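2 min read

I caught Yuzuki Hirose at her desk at Omulia on Fri 13 August, right after lunch, and she was already laughing at me for bringing a notebook. She edits crosswords for a living (yes, that's a real job, and yes, I was jealous within minutes!).

"People think I sit around being clever," she told me. "Mostly I'm checking whether somebody has used the word 'oleo' again."

She gets 173 submissions in a normal month and buys 42 of them. I asked what sinks the rest, and she didn't even pause. "Corners. Everyone has a gorgeous long answer in the middle, and then the bottom left is three abbreviations and a river."

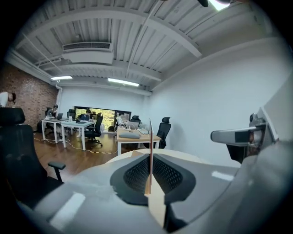

Her own first puzzle went to Keketden one November, back when she was still answering phones there, and it came back covered in red pencil. She kept it. "I was furious for a week," she said, "and then I fixed every single thing they'd marked."

So does she still solve for fun? Every morning, on the train, in pen. She won't tell me her times, though I did ask twice. Right now she's stuck on a clue about a Greek cheese and she made me promise not to look it up.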